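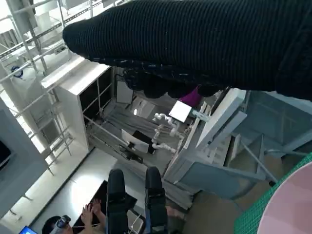
Siwan Bowen would rather see the knitwear go in a drawer, and she wrote in to say that a heavy rib stretches when it hangs and that she folds everything, sleeves in first, before it goes on a shelf. Several readers in Pletville have told us the same since the last issue.

A black ribbed knit does ask for a bit of care. The ribs hold lint, and dark yarn shows all of it. Turn the garment inside out, wash it cool, and press the water out in a towel – no wringing. Dry it flat, with the sleeves straight along the sides. If the fabric bunches toward one edge, ease it back by hand while it is damp.

The clothing care evening is on June 10, 2026, upstairs at Ruddock. Bring 2 knits at most, clean, and a comb if you have one. Polyxeni Manolakis will show how to pull a snag through to the back with a blunt needle. Doors open at six, and there is no charge. The mending table returns in September – same room, same hours.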